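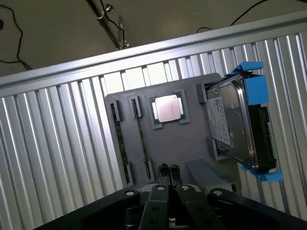
Floor Dewulf told me to start with the memory, always the memory, and to stop being so polite to the latches. Two sticks, one processor, one hard drive in a blue caddy - if I could get those four things in and out without muttering, Floor said, I could do pretty much any office tower that came through the door.

So that was my morning at Gralora, over in Trodham, and I'm going to tell you all about it while my thumbs recover.

The news part first. Gralora has taken in 160 desktop computers from offices around town that were clearing out their storage rooms, and starting in June they'll be checked over, fitted with whatever parts they need and sold on cheap from the Tang Street counter. No waiting list, no forms. You walk in between 8 in the morning and noon, pick a tower and carry it home. (Bring a car, or a friend with arms. They are heavier than they look!)

I'd been expecting a warehouse with pallets and shrink wrap. What they've got is workbenches made out of slotted aluminum rail, and a whole lot of parts to keep track of. The one I spent most of my time looking at had a tower lying open on its side with the board facing up, and next to it a gray tray for the loose pieces so they don't wander off. Hard drive standing up in its caddy, memory standing up in its slots, processor lying in front. I keep my own screws in a saucer at home, so you can imagine how I felt about that tray.

Mirjam Kuipers took me through the order they like to work in. Memory comes out first, then the processor, then the drive, and it all goes back in the opposite direction. She is firm about processors. You lift them by the edges, you set them down flat, and you do not stop halfway through to answer your phone. I may have been looking at my phone when she told me this.

The older towers are a pleasure to get into, I have to say. A lot of the latches and carriers are blue plastic, and once you've worked out that blue mostly means "this bit is for you to grab," half the mystery goes away. I took a drive carrier out and put it back in several times over just for the click. 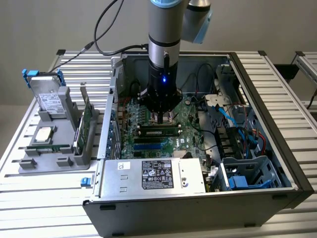 What you'll be able to buy

Three versions are planned. The basic one has 6 gigabytes of memory, which is fine for email and letters and looking up recipes. The next one up has 8, and Mirjam thinks most people should get that one and stop worrying. The third is a bare tower with no drive in it at all, for folks who have a drive at home already or who like to shop around. I didn't get final prices out of anybody, though I did try.

There will also be a parts shelf. Gralora says it has 800 memory sticks sorted and bagged, and that you can bring in your old one to match it up at the counter. I have a stick in my kitchen drawer that I've been meaning to match up for years, so I'll be in that line.

Cards are a different story. Graphics cards, sound cards, extra network cards - those are mostly gone by the time a tower gets to Trodham, and Gralora isn't buying any in. If you want one you'll need to bring your own. Room for it shouldn't be your problem on a board like the one I was peering into, with a long row of slots and not a thing plugged into them.
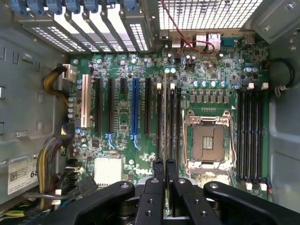

Slots free on the Dell board, with the blue latches for the covers along the top.

Dust gets its own table by the back door, and I was glad to be on the other side of the room from it. Floor likes a soft paintbrush for the vents and says to leave the vacuum cleaner in the closet.

If you've got an old tower to give away, they'll still take it, with or without the power cord. Please pull your own files off first. Drop-offs are at the side entrance next to Rustia, the sandwich place, and you can leave your car in Rustia's lot as long as you're gone before the lunch crowd. I stayed for the egg salad.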